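Film & TV | Local Screens

Last updated: 4:40 p.m.

The little movie house in Erkau is giving over a good part of its February calendar to comedy this year, and anyone who has sat through a gray winter in that town will understand why the idea went over so well. The Guerreiro, which has been showing movies on and off under one name or another for longer than most of its regulars have been alive, will screen 21 comedies from nine countries, starting with a new feature called Plerkix that has been making its way quietly through the smaller festivals since the fall.

Plerkix is a family comedy, more or less, though it takes its sweet time getting to the family. It follows two sisters who inherit a failing roller rink from an uncle neither of them liked very much, and who spend most of one long weekend trying to sell it to each other. It runs a tidy 87 minutes, and people who caught it at an early showing last month came out talking mostly about a dinner scene near the end, in which a great many things are said over a casserole that should probably have been said years before. It is a gentle movie with a few sharp corners, and the theater plans to show it three times in the opening week so that folks who work evenings have a chance at a matinee.

The distributor, Clamurance, is a small outfit that has mostly handled documentaries up to now, and this is the first comedy it has put into theaters. The company said it picked Erkau for one of the early runs after a couple of its older titles did better there than in cities many times the size. That will come as no surprise to the people who line up along the side wall of the Guerreiro on rainy nights, umbrellas dripping on each other's shoes, for movies they have read two sentences about.
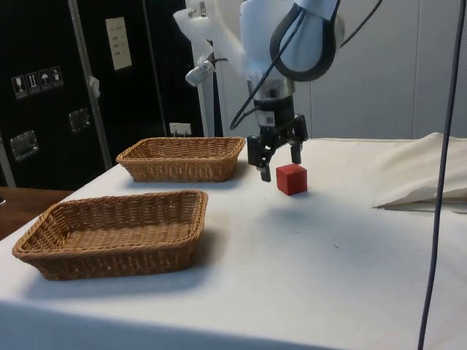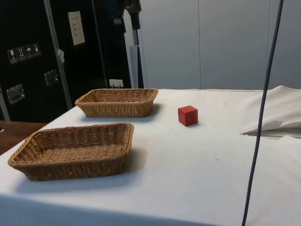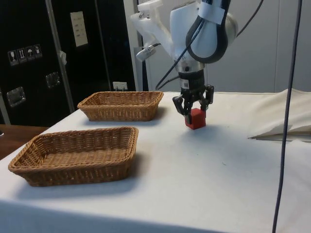
A reader who signs her notes only as Tilda wrote in to say she is glad to see comedy getting its due, but she wishes the schedule had left more room for the older pictures, the fast-talking ones her parents used to take her to. She counted just four titles made before 1960, she wrote, and two of those are playing at ten in the morning, when she is at work and so is everybody she would want to bring along. She would also like somebody to bring back the double feature, with a proper break in the middle for a sandwich.

The theater has heard that one before, and it says it is listening. A double feature is being considered for the closing night, depending on whether the second print can be had in time, and the morning showings of the older films may be repeated later in the spring if enough people ask. There is a sheet for requests on the counter by the popcorn, next to the jar of pens, and it is already well filled on both sides.

Passes for the whole series went on sale earlier this winter, and the theater had sold 1,616 single tickets and passes combined by the time the box office closed last night, a very healthy number for a house this size with the opening still ahead. Opening night is nearly full, though a handful of seats in the front rows were still to be had, for those who don't mind looking up. The other showings of Plerkix have plenty of room.

Several of the movies come with something extra attached. A silent short from the 1920s will be played with live piano, and there will be a talk after the one animated title on the list, a charming and rather odd story about a goose who runs for mayor. Parents should know that a few of the later shows are meant for grown-ups, and those are marked with a star on the printed schedule, which can be picked up in the lobby or at the library across the street.

Doors open at 6:30 p.m. for evening shows, with the lights going down at 7. There are 20 minutes of short films before each evening feature, so latecomers need not panic, but the shorts are worth being on time for, especially the one with the two barbers. Single tickets can be bought at the window, by cash or card, and passes can be used for any seat that hasn't been taken when you arrive.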